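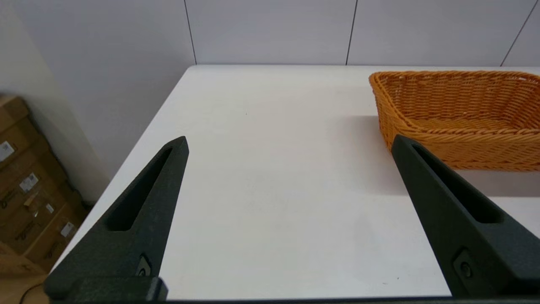

White tabletop and panel wall, October 18, 2019.

Glove pressure notes, continued from the last page.

Cyprian Jakubowski came in the morning with the second pair of fight gloves from Szulc, the four-ounce ones with the curved finger part. I have put them on the striking pad together with the old Pistik pair, same hand form, same wrap. We did 65 drops for each glove. The old pair is more even, but it has already one season of sparring in it, so I don't want to compare too much.

What I see so far: the new padding is stiff in the first 7 drops and after this it becomes softer quickly. Peak force on the pad goes down, then stays flat. Cyprian thinks the foam needs "waking up" and he says fighters at Honham always hit the bag with new gloves before they wear them in the cage. I will write this as his opinion, I have no number for it.

One mistake from me: drops 31 to 38 were done with the wrap too loose over the knuckles. I marked them in the sheet in red. Please don't use them. 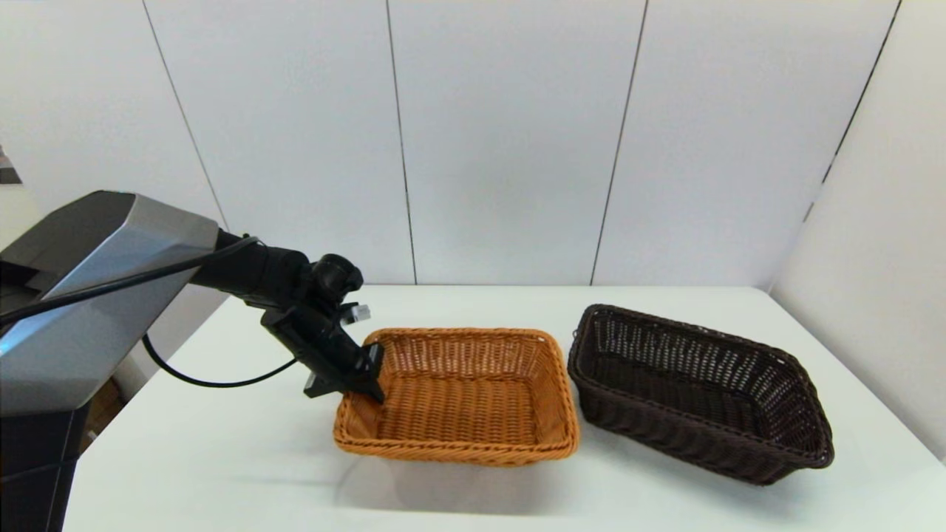
The finger part is a separate question. Bogdan Baran wants to know if the curve keeps the hand more closed when the fighter is relaxed, because of the eye pokes in the May tournament at Rindeck. I need an object which the gloved hand can grip and release again without slipping. A wicker basket, like the tan one or the dark brown one, would be too rough I think, the weave will pull on the stitching. A smooth tube is better. I will ask for one with a diameter near to a forearm — also useful later for the grappling test.

Bogdan also asked for 700 drops per glove before we say anything to the promoter. For me it is a lot with one pad. I proposed 100 and then a look at the foam, and 700 only if the curve is still moving. He did not answer yet.

To do on the next session: calibrate the pad again, cold and after warming up. Weigh all four gloves. Find the missing wrist strap of the left Pistik glove, it was in the drawer with the mouthguards.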